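Ruido y concentración en las salas de estudio de la residencia Ganedberg

Trabajo de la asignatura Métodos de Investigación Social
Autores: Yaqin Xiao y Zixuan Dong
Mayo de 2026

1. Introducción

La residencia Ganedberg tiene dos salas de estudio. La de la planta baja, que todos llamamos Guo por el nombre que figura en la puerta, da al patio interior. La otra, Ramthorpe, está en la tercera planta y tiene las ventanas hacia la avenida. Las dos abren a las mismas horas y tienen las mismas normas: se puede hablar en voz baja, no se puede comer y los teléfonos deben estar en silencio.

A pesar de ello, los residentes hablan de una y otra como si fueran lugares muy distintos. En las primeras conversaciones que tuvimos al preparar el trabajo oímos muchas veces que en Guo «no hay quien estudie» y que Ramthorpe es «la sala de la gente seria». Queríamos saber si esa fama tiene que ver con el ruido que hay en cada sala o con otras cosas.

El tema nos interesaba también por un motivo práctico. En diciembre la dirección planteó convertir una de las dos salas en espacio de trabajo en grupo, y la propuesta sigue pendiente. Los delegados de planta discutieron entonces sobre cuál de las dos debía cambiar, y casi todos los argumentos se basaban en impresiones personales.

2. Preguntas de partida

Al comenzar nos hicimos dos preguntas. La primera es qué tipos de ruido molestan más a quienes estudian en las salas. La segunda es si los residentes eligen sala según el ruido o según otros criterios, como la distancia a la habitación, la luz o los amigos que van allí.

No intentamos medir el rendimiento académico. Lo pensamos al principio, pero habría exigido pedir notas a los participantes y no nos pareció adecuado para un trabajo de este tamaño.

3. Método

Utilizamos un cuestionario y una serie de entrevistas. El cuestionario se envió a los 200 residentes por la lista de correo interna y lo contestaron 40. Tenía preguntas cerradas sobre la frecuencia de uso de cada sala, las horas preferidas y el grado de molestia de distintos sonidos, y una pregunta abierta al final.

Después entrevistamos a 6 personas que habían dejado su contacto en el cuestionario. Procuramos que hubiera usuarios habituales de las dos salas y también alguien que no fuera a ninguna. Cada entrevista duró 30 minutos. Tomamos notas a mano, porque dos de los entrevistados prefirieron que no se les grabara, y las pasamos a limpio el mismo día.

Para ordenar las respuestas abiertas usamos Herico, el programa de codificación que tiene instalado la facultad. Cada uno codificó todo el material por separado y luego comparamos los resultados. Las diferencias más frecuentes aparecieron en la categoría «voces», que uno de nosotros aplicaba también a las llamadas de teléfono y el otro no. Al final hicimos dos categorías distintas.

4. Resultados

4.1. Los ruidos que molestan

El sonido más citado como molesto es la conversación de otras personas cuando se entiende lo que dicen. Varios participantes señalan que un murmullo de fondo no les distrae y que incluso lo prefieren al silencio completo. El problema empieza cuando se reconoce una frase o un nombre. Una entrevistada de primer curso lo explicó así: «Si oigo hablar de un examen que yo también tengo, ya no leo más».

En segundo lugar aparecen los ruidos breves e irregulares, como una silla que se arrastra, la puerta o un bolígrafo que alguien pulsa muchas veces. El tráfico de la avenida, que nosotros esperábamos encontrar entre las primeras quejas, se menciona poco. Los usuarios de Ramthorpe dicen que se acostumbran a él en los primeros minutos.

También hay quejas sobre el silencio. Un entrevistado de último curso dejó de ir a Ramthorpe porque le incomodaba hacer cualquier ruido al abrir la mochila. Esta respuesta nos hizo revisar el cuestionario, en el que no habíamos previsto ninguna opción parecida – solo se podía indicar que un ruido molestaba mucho, poco o nada.

4.2. Cómo se elige la sala

El ruido pesa menos de lo que suponíamos. La razón más repetida para elegir una sala es la cercanía a la habitación, seguida de la posibilidad de encontrar sitio. Después vienen la luz natural y los enchufes. En Guo hay pocos enchufes y están junto a la pared del fondo, de manera que quienes trabajan con ordenador llegan pronto o suben a la tercera planta.

La compañía influye de dos formas. Los estudiantes de primer curso suelen ir a donde están sus conocidos, aunque reconozcan que se distraen. Entre los de cursos superiores es frecuente lo contrario, sobre todo en época de exámenes, cuando eligen la sala en la que conocen a menos gente.

4.3. La superficie de trabajo

En la pregunta abierta apareció un asunto que no estaba en nuestro guion: las mesas. Bastantes personas escriben que les cuesta empezar a estudiar si la mesa está ocupada con cosas de otros, y que prefieren los tableros claros y lisos a los de madera oscura. Algunos relacionan la mesa con el ruido, ya que en las superficies duras se oye cada objeto que se apoya. 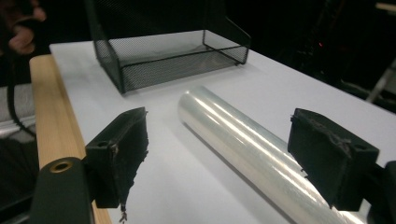

Figura 1. Tablero blanco de acabado mate con listón de madera clara en el borde.

No tenemos datos suficientes para afirmar que el tipo de mesa influya en la concentración. Lo recogemos porque surgió sin que preguntáramos por ello y porque la elección del mobiliario forma parte de la propuesta de la dirección.

5. Discusión

La fama de las dos salas no se explica solo por el ruido. Guo se considera ruidosa, pero lo que describen sus usuarios son conversaciones entre conocidos a ciertas horas de la tarde. Por la mañana las respuestas sobre las dos salas son muy parecidas. Creemos que la diferencia tiene más relación con quién va a cada sala que con el edificio.

El trabajo tiene limitaciones claras. Contestó una parte pequeña de la residencia y es probable que lo hicieran sobre todo las personas a las que el ruido les importa. Tampoco medimos los decibelios, por lo que todo lo que decimos se refiere a molestias percibidas. Por último, los dos vivimos en la tercera planta y usamos Ramthorpe – es posible que eso haya influido en la forma de preguntar.

6. Propuestas

Si una de las salas pasa a ser de trabajo en grupo, nuestros datos apuntan a que debería ser Guo, donde ya se habla más. Antes habría que añadir enchufes y poner tacos de fieltro en las sillas de las dos salas. También convendría reservar en Ramthorpe algunas horas con un nivel de silencio menos estricto para quienes se sienten incómodos con el actual.

El cuestionario completo y la lista de categorías están en el anexo A. Las notas de las entrevistas no se adjuntan, según lo acordado con los participantes.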